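## Part 2: Setting up the spoon tubs

Okay, so you've got the Haslam drawer insert in and it doesn't wobble. Now for the part I like best (I know, I know, it's spoons) – getting everything out on a table and deciding what lives with what. Give yourself 30 minutes and a table you can walk around.

1. Wipe down the table and let it dry.
2. Set out your clear tubs on one side, close together. Shallow ones are best, and rounded corners are so much easier to clean!
3. Start with any spoons that have colored handles. They're quick to spot, so they make a good first tub.
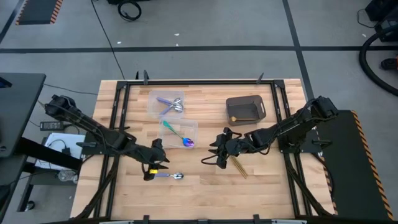
I don't bother lining up the handles at this point. If they cross over each other, fine, you'll straighten them when the tub goes in the drawer.

**Note:** The Irnari tubs are 50 mm deep and fit under the lip of the insert. The 90 mm ones don't, and I found that out with the drawer half shut.

4. Tip the rest of the spoons out onto the bare wood and spread them a little, so you can see the finishes.
5. Pull the plain silver ones toward you.
6. Keep the shimmery, rainbow-finish ones together, and give anything wooden its own space.

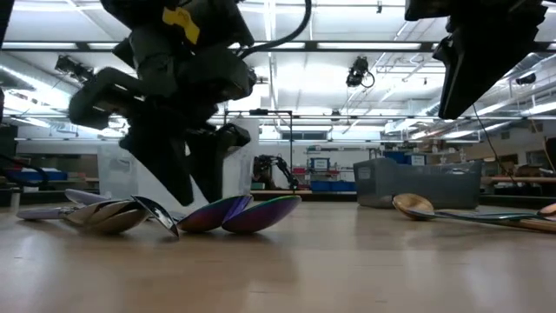 *Step 6: silver and iridescent spoons grouped together, wooden-bowled spoon off to the right.*

7. Fill one tub at a time, bowls all facing the same way.

**Caution:** Don't scrub the colored finishes with anything gritty. A soft cloth and dish soap will do – and keep wooden spoons out of the dishwasher, please.

Dividers are in Part 3.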